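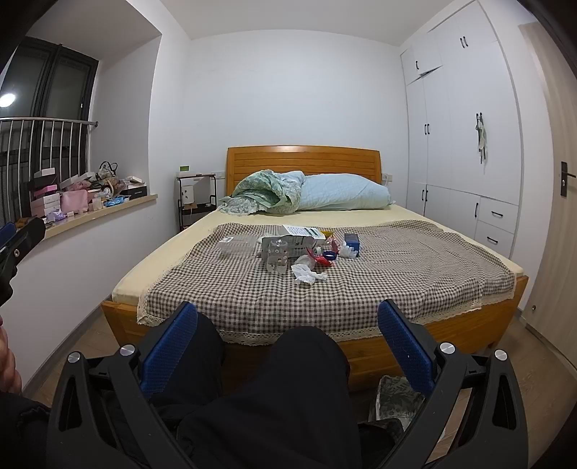 The Transfer of Press 4

Home Stories Essays Back Issues Submissions About

In March the Stumar company informed its employees at Usta that the stamping of door hinges would be discontinued at that location and resumed, after a suitable interval, at the company's plant in Borel. The notice was posted beside the time clock and at the entrance to the cafeteria. It was signed by the regional director and stated that the decision reflected changes in the requirements of the company's principal customer, the automaker Benedetti, and that it in no way reflected on the work performed at Usta.

Mirta Acuña was assigned to oversee the transfer of equipment. She had been employed in the asset office for eleven years and had supervised the disposal of forklifts, the sale of a paint booth and the return of a leased compressor, but never the removal of a complete line. She was given a schedule, a desk in the former training room and a set of forms. Each machine was to be described on a form, and each form was to bear two signatures, that of the asset office and that of the employee most recently responsible for the machine's operation.

Most of the forms were completed without difficulty. The operators came to the training room at the end of their shifts, read what had been written and signed where they were told. One asked whether he might keep the stool. Mrs. Acuña consulted the inventory, found no stool listed and informed him that the company had no position on it.

The form for Press 4 was returned unsigned.

The employee most recently responsible for Press 4 was Osvaldo Cocco. He appeared at the training room at 2 in the afternoon, as requested, and remained standing. He explained that he could not sign because the form described the machine as being in good working order.

"Is it out of order?" Mrs. Acuña asked.

"It runs."

"Then I don't understand the objection."

Mr. Cocco said that the press ran because of certain measures that were taken each morning. The ram had to be brought down slowly several times before any metal was placed under it. On damp days the guide on the left side required a shim, and the shim had to be removed by noon or the hinges would come out tight. There was also a sound, which he did not attempt to reproduce, and on hearing it the operator was to stop and wait. None of this was in the manual. If the form said good working order, the people in Borel would switch the machine on and expect hinges.

Mrs. Acuña observed that the form offered three choices: good working order, in need of repair, and scrap. Mr. Cocco replied that he had read them.

She took the matter to the plant manager, who had already accepted a position elsewhere and was dividing his books into boxes. He advised her to mark the press as in need of repair. She did so that evening. The following morning she received a call from the regional office. A machine in need of repair could not be shipped until it had been repaired, and repairs at Usta could no longer be charged to Usta, the account having been closed. The caller wished to know whether the press had failed. She said that it had produced its full count the day before. The caller asked her to correct the form.

She went down to the floor to do it, although she could have done it at her desk. The line was running at its normal rate. More than 70 bins of finished hinges were stacked by the dock doors, a reserve ordered by Benedetti against the weeks when neither plant would be producing. Mr. Cocco was at the press. He nodded to her and went on working, and she stood behind the yellow line with the folder under her arm until the whistle.

"Write it down for me," she said. "What you do in the morning. All of it."

"There's no place for it on the form."

"I can attach a page."

He considered this. He said that he was not a writer, and that much of it depended on the weather. She said that the page need not be well written. He asked who would read it. Mrs. Acuña was accustomed to answering questions of this kind with the name of a department, and she began to do so, and then said that she did not know.

He brought the page two days later. It was in fact nine pages, taken from a school notebook, in pencil, with the ragged edges trimmed off with scissors. The first was headed "Before starting." There were drawings of the guide and of the shim, which he had traced at actual size, and a list of the repairs that had been made to the press since it was installed, including one made by his father-in-law, who had operated it before him. On the subject of the sound he had written: "Like a chair being pulled out in another room. Wait until it stops. Do not hit the machine." The last line had been erased and written again more firmly.

Mrs. Acuña typed the pages in the evenings, after the telephones had stopped. She corrected the spelling and left the order as it was. Where a passage was unclear to her she went to the floor and asked, and on two occasions he had her put her palm flat on the housing so that she would know what she was typing about. She gave the document the title Supplementary Operating Conditions — Press 4 and assigned it a number from the asset register, a number that would ordinarily have gone to a piece of furniture.

On the form she marked good working order and added, in the space provided for the serial number, the words "see attached." Mr. Cocco read the form through, then the typed pages, comparing them with his own. He asked for one change. The word "should," where it concerned the shim, was to be "must." She made the change in ink and they both initialed it. Then he signed.

The press was lifted in April. The riggers took out the two rear anchor bolts first, and the machine leaned slightly and was held. Mr. Cocco had been released from employment the previous week but was permitted on the premises as a visitor, with a badge, and was asked to stay behind the yellow line. Mrs. Acuña stood next to him. She had placed one copy of the pages in the shipping envelope and taped another inside the door of the electrical cabinet, where it was unlikely to be filed.

"Is it going to rain there?" he asked.

She had looked it up. She told him that Borel was drier than Usta for most of the year, but that the winters were damp.

"Then they'll need the shim," he said, and took it out of his shirt pocket, wrapped in a piece of cloth, and held it out to her.

Contact the editors | Copyright, all rights reserved by the author | Back to top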